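Cuaderno de taller - composiciones florales artificiales, serie Miltudero

Se retoma el trabajo pendiente desde octubre con el lote 684, recibido del proveedor Sutus. El objeto de la sesión es revisar el estado de los tulipanes artificiales y fijar el orden de montaje en jarrón para la muestra de la sala Honley.

Se apartan seis tallos con la cabeza ligeramente vencida. Se corrigen a mano, doblando desde la base y no desde el cuello, donde el material cede antes. Otros cuatro presentan hojas aplastadas por el embalaje y se dejan abiertos sobre la mesa hasta la próxima revisión.

Orden acordado: primero los tonos claros, después el rosa y por último el azul. La altura de los tallos se ajusta al final - cortar antes ha obligado a repetir dos composiciones. Queda por decidir si las hojas anchas se orientan hacia la pared o hacia el público.

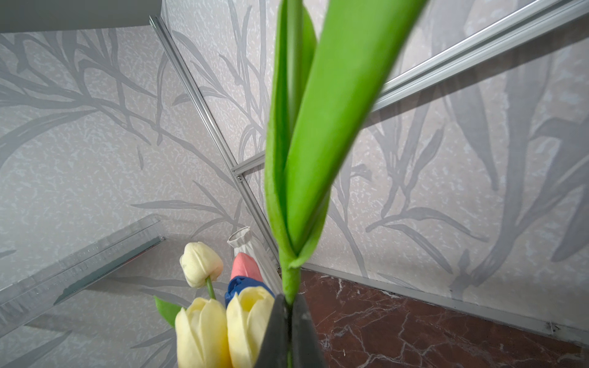 Ayala, 12/03/2026

Tallo verde con dos hojas largas, una más ancha que la otra, junto a los tulipanes de amarillo pálido. El tacto de la base recuerda al fieltro y retiene polvo; se limpiará con brocha seca, sin agua. El jarrón blanco cilíndrico se mantiene para toda la serie.

Pendiente: solicitar a Sutus ocho tallos de reposición en rosa y anotar la referencia en la ficha del lote.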